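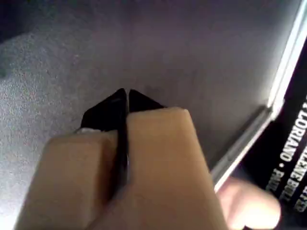
I finally sent off my application for the records assistant post at Gaete in July, and a few people have asked how it went, so I'm writing it down while I remember.

There were two vacancies and 1,706 applicants. I only know that because the list of roll numbers went up on the notice page afterwards, as one long PDF with no search. Of those, 683 were called for the written test. I was on the list, near the bottom of page nine.

The form itself took me two evenings. It logs you out if you leave it alone for a while, and it doesn't save the education section until you've filled in every box, including the ones marked optional. Scan your certificates before you start. Mine were too large to upload and I had to do them all again at a lower setting.

Haziq Nasution, who I used to work with at Wusis, applied as well and had his photo rejected for having a cream background. He sent another the same night and it went through.

The test was at the Cornitz centre at half past nine. Doors shut at nine, and they mean it. General knowledge first, then filing and spelling, then a short letter to write by hand. I ran out of time on the letter and left off the last paragraph.

Results are due on the same page as the list. Telma Figueroa has told me Batudus is taking on clerks too, with a shorter form, so I'll be filling that in this week. If anyone has sat their test, please leave a comment and tell me what was on it.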